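Lastetti 24 to run again at Nendurbridge in September

For release: Nendurbridge Motor Museum, Lullton

I've been itching to tell people this one since the spring, so forgive me if I gabble. Our 1920s Lastetti, the big green hill climb car that has sat at the end of the main hall for as long as most visitors can remember, is going back on the road. Well, back on the hill! She'll make her first public runs in September, at the old Fairclough climb just outside Lullton, and I'll be in the passenger seat for at least one of them.

A bit of background for anyone who hasn't met her. Lastetti built very few cars with this engine, and ours is chassis number 479. She was sold new to a mill owner who wanted something to frighten his brothers with, raced for three seasons, then laid up in a barn with a cracked block. The museum bought her as a box of bits and a bare frame, and she was put together for show only.
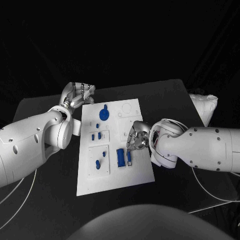
Andor Farkas has led the rebuild, and I can't praise the man enough. He has put 2,510 hours into the car, a good many of them on the gearbox, which had been filled with sawdust and the wrong grease (an old dealer's trick to keep it quiet). The block has been stitched and the crank is new. The body is as we found it, dents and all, and the paint stays too — I had several letters on that subject and I'm afraid I won.

"She started at ten past four in the afternoon and I had to go and sit down," Andor told me. "The noise is terrible. I like it very much."
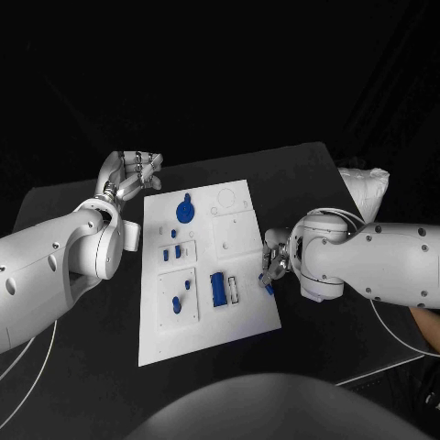

The Fairclough climb is short and steep, with a nasty left-hander by the chapel. The Lastetti's best time there was 116 seconds, set on a damp morning with a mechanic hanging off the side, and we have no plans to beat it. Andor will drive first, then Shirley Oakley, whose grandfather looked after the car in its racing days. Shirley has been practising in her own Austin, so the gearbox may come as a shock.

Gates open at nine and the first car goes up at half past ten. There'll be 24 other pre-war cars on the hill, tea in the chapel hall, and parking in the field behind the Lullton garage. Museum members get in free, and under-twelves do too. Sensible shoes, please — the bank is slippery even in dry weather.

Press passes and rides up the hill can be arranged through the museum office. Ask for me, and if I don't answer I'm probably under the car with Andor, so do leave a message.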